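Vurnum begins gathering returns-desk examples for handling system

3 Apr 2025

Vurnum, which develops learning software for parcel handling, has begun collecting first-person recordings of returns work for its Gustari system. The recordings are being made at a returns desk run by the clothing and household goods distributor Zeman. They show ordinary work from the point of view of the person doing it – picking up a mailer, finding the right label, scanning it and passing it on.

Gustari learns from examples of people doing a job. Earlier versions were taught mainly on rigid cartons moving along a belt, and the system did well on those. Soft packages are harder. A plastic mailer bends when it is lifted, the label creases with it, and a parcel that has come back often carries handwriting or extra strips of paper on top of the first label.

The first set holds 826 recordings, each covering the handling of a single item. Workers use their normal desk, crate and scanner, and are asked to keep to their usual pace.

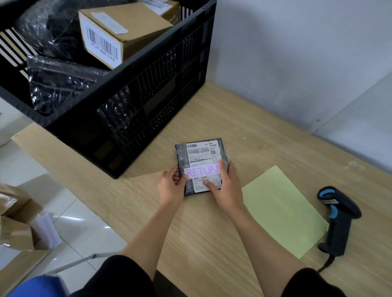 What is recorded

Each recording covers both hands and the desk in front of the worker. It is then marked up with the start and end of every action, such as gripping, flattening, turning or scanning. Recordings in which an item is dropped or scanned twice are kept and marked as such, so that the system also has examples of things going wrong and being put right.

Names and addresses on labels are masked before any file leaves the site. Workers may leave the project at any time and ask for their recordings to be deleted.

One point of interest is how the two hands share the job. In many of the recordings one hand holds the mailer steady against the table while the other brings the scanner to it. Gustari will be trained on the timing of both.
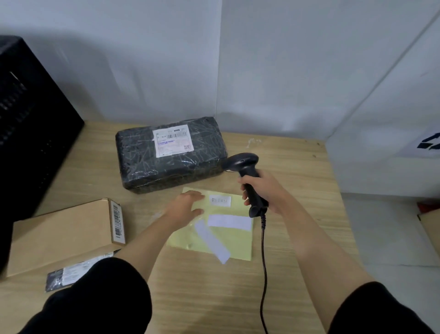
Irnum, which will test the system on its own returns, said that flat cartons had never been its main difficulty and that it wanted to see results on soft mailers before agreeing to anything further. It has asked for the test to include worn and relabelled items.

Collection at Zeman will continue until the set reaches 1146 recordings. Of these, 91 will be held back from training and used only for checking. Vurnum expects to begin the Irnum test in November.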